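Bistgate Ado Wireless Controller

The Ado is a wireless game controller for people who play on more than one device. It pairs with Windows PCs, Android phones and tablets, and most smart TVs that have Bluetooth. It has the usual layout of two sticks, four face buttons, a directional pad and two pairs of shoulder buttons, so there is nothing new to learn if you are coming from another pad.

You can save three devices and move between them by holding the pairing button and pressing left, up or right on the directional pad. Switching takes a couple of seconds. If you play mostly on a PC, we suggest the small USB receiver in the box, as it has less delay than Bluetooth.

Battery life is 24 hours with vibration turned off, and less with it on. The pad charges through a USB-C port on the top edge and you can carry on playing while it is plugged in. The light next to the port turns amber when there is nearly an hour left.

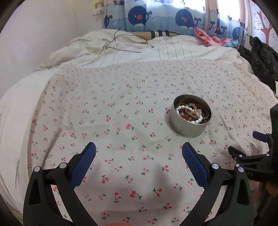

The two back buttons can copy any other button. Hold the back button and the button you want to copy together until the pad buzzes once. To clear it, hold the back button on its own until it buzzes twice. Settings stay on the pad, so they follow you from one device to the next.

Stick dead zones and trigger travel are changed in the Citunent app on Windows or Android. You don't need the app to play, and there is no account to set up. Firmware updates also come through the app — please use the cable for these and leave the pad alone until it restarts.

What's in the box
Ado controller
USB receiver
USB-C charging cable
Two taller stick caps
Printed quick start guide

Details
Colours: graphite or stone
Back buttons: two
Headphone socket: 3.5 mm, works with the receiver or cable only
Phone clip: sold separately
Guarantee: 24 months

Price and delivery
The Ado costs 1,650 pesos including tax. The second batch of 4,000 pads arrived in August and both colours are in stock. Orders placed before 2 pm leave our Sarmiento warehouse the same day. You can return an unused pad within 14 days for a full refund — keep the box, as we can't take it back without one.

Known issues
Some older TVs show the pad as a keyboard. Turn it off, hold the pairing button and A for five seconds, then pair it again.
Vibration does not work over Bluetooth on some Android tablets.

For repairs and spare stick caps, write to Jennylyn Cruzado at the service desk. Shop and trade orders go to Virgilio Mangubat.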